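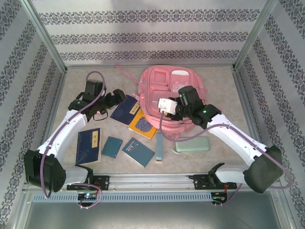
I have now spent a whole Tuesday watching a robot try to pack a school bag, and I'd go back tomorrow if they'd let me.

The project is called Gala, and it lives in a low building on the edge of Wiltport, where a small firm called Tusix has been trying to work out how little teaching a two-armed robot can get away with. The usual way is to have a person steer the arms through a job over and over, record it all, and let the software copy. It works, but it's slow and dull (I had a go at the steering and was hopeless at it – my elbows kept getting involved).

Gala's trick is to be choosy. The team recorded 184 packing runs, then let the software pick the 50 it found hardest to predict and learn mostly from those. Those tend to be the fiddly bits: a book lying half over another one, a strap in the way, a bag that's the wrong way up. Easy reaches through clear air hardly get a look in.

So does it help? Trained on the choosy 50, the robot finished 3 more packs out of 25 than it did with the full pile. I thought that sounded a bit feeble until I remembered it had seen far less data to get there, and training took an afternoon instead of a weekend. The paper, which everyone in the building calls the Ní Bhriain draft, is careful to say this is one job on one bench.

Soft things are still the trouble. A book keeps its shape when you grab it, but a bag sags and folds, and a strap can end up anywhere. I saw one run stall for ages over a zip! Next they want to try the same method on folding towels, and I've already asked if I can come and watch.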